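Sorting out a play kitchen, the quick way

Did this in April between two school runs, so forgive the rush. We had three bins of toy food and dishes and the kids never played with any of it. Too much stuff, all mixed up. Now there's one low table and a small set, and it gets used every day.

What you need:
A plain table, white if you have one. Pale top = you can spot the small pieces.
A damp cloth, dish soap.
One crate for the keepers, one bag for the give-away pile.
27 minutes. I timed it. Ívar came in and "helped" and it still only took 39.

Step 1. Dump everything on the floor. Everything. Cracked stuff goes straight in the trash, don't think about it.

Step 2. Wash. Warm soapy water, wipe, lay out on a towel. Anything with a battery just gets the cloth. Real kitchen things you've handed down – old pots, measuring cups – get the same wash as the rest.

Step 3. Pick the big pieces first. One pot. One big plate or tray. One bowl or cup they can pour into. These go down before any food does, with space between so little hands can get in there.

Step 4. Now the food, and go easy. A fruit that looks different from the others is worth five plain ones. Ours fight over the banana becuase of the peel. Something small for putting in things, something tall for squeezing over things.
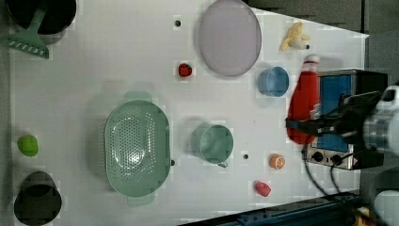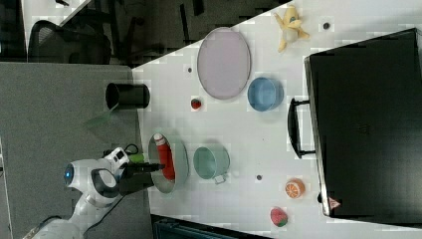
Banana, strawberry and the big oval dish, plus things to put them in.

What if my kid just sweeps it all onto the floor?
Put out half as much for a week. Start with the pot and two foods, sit down and play for five minutes yourself, then add a piece every couple of days.

Step 5. Spread it out. Don't line things up like a store shelf. Leave it a bit scattered, they start quicker when it looks like someone was already cooking.

Step 6. Box up the rest. I use a Stallitz crate, any lidded box is fine. Label it with tape. High shelf.

Step 7. Swap every two weeks or so. Two things out, two things in. Keep the pot always, they get upset if the pot goes. Same with the favorite fruit.

Clean up at night: food in the pot, cups stacked, done. Under a minute once they know were it all lives. We sing a song, you don't have to.

Small parts – if you have a baby crawling around, leave the little fruit in the box for now. Check anything that fits inside a toilet paper tube.

Right, pickup time. Will try to add the list of pretend recipes later.

Comments

Yvette MacLeod
Did this last night with my two. Gave away a whole trash bag of plastic vegetables and they haven't asked for one of them. The pot tip is right, mine carries it to bed.

Ragnheiður Holst
What do you do about pieces with stickers on? Mine all peeled off in the wash.

Þórey Kárason
@Ragnheiður cooking oil for the gunk, leave it ten minutes, then soap. Skip the stickers after that

Hafþór Lauritsen
Two weeks is too fast for us, we swap once a month. Otherwise good. Waiting on the recipes.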